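Where Do the Cleaning Cloths Go? My Home Organization Project

4 min read

So my project for the Home and Everyday Life unit was about cleaning cloths. I know, I know. When we went around the room telling everyone our topics, somebody had picked kitchen lighting and somebody else had a whole plan for a pantry, and then there was me with rags. But I live in a shared house, and the cloths drive me up the wall, so that's what I went with!

The house is on Nondengate, and 4 of us share one kitchen, one bathroom and a very small closet in the hall. When I started in January, the cloths lived in all three places. There was a wad of them under the sink, a few hanging off the shower rail, and the rest in the closet in a plastic bag that had split down one side. I pulled everything out onto the living room floor and made piles by what each cloth was good for (glass, counters, floors, and things too gross to discuss). 11 of them went straight in the trash.

My first idea was to fold everything. I watched a video, got really into it, and made these neat little rectangles that stood up on their own in a shoebox. It looked great for maybe two days. Then people started grabbing a cloth from the middle, using it, and stuffing it back on top in a ball, me included. I wrote in my project notes that folding is a nice hobby and a bad house rule, and I stand by that.

The second idea was color. I bought a mixed pack from Grisano, the discount store by the bus station, and we agreed on it over dinner: blues and greens for the kitchen, anything pink or yellow for the bathroom. This one stuck. You don't have to read a label or remember a list, you just look at what's in your hand. The only argument was over the bluish green ones, which half the house calls blue and the other half calls green. Luckily both of those are kitchen colors, so I let them fight it out.

Then came the question of what to put them in. I looked at a set of baskets called Puvavholm and decided they were too deep, because the small cloths would sink to the bottom and never be seen again. I ended up with a low open tray on the closet shelf, and the rule is that you drop the cloth in. No folding at all.

What surprised me most was how differently fabrics behave when you pick them up to put them away. A bath towel folds over your arm and stays there. A small cloth bunches up the second you grab it, and one end droops down while the rest turns into a lump of creases.
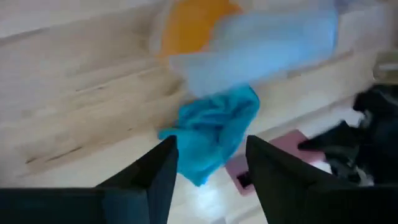 And once it's a lump, you have to shake it out, find two corners and start over, all for something that's going to be wiping up coffee by lunchtime. That's the main reason I gave up on folding for anything smaller than a hand towel. The big stuff, like sheets and bath towels, still gets folded, and it lives on the upper shelf where it doesn't get mixed in.

If I did this again I'd ask my housemates what they wanted before buying anything, and I'd take better notes in the first week. I'd also like to try the same tray setup in the bathroom, but we'd need a shelf for that, and the wall in there is tile, and I'm not drilling into it without asking the landlord first. I've sent the email.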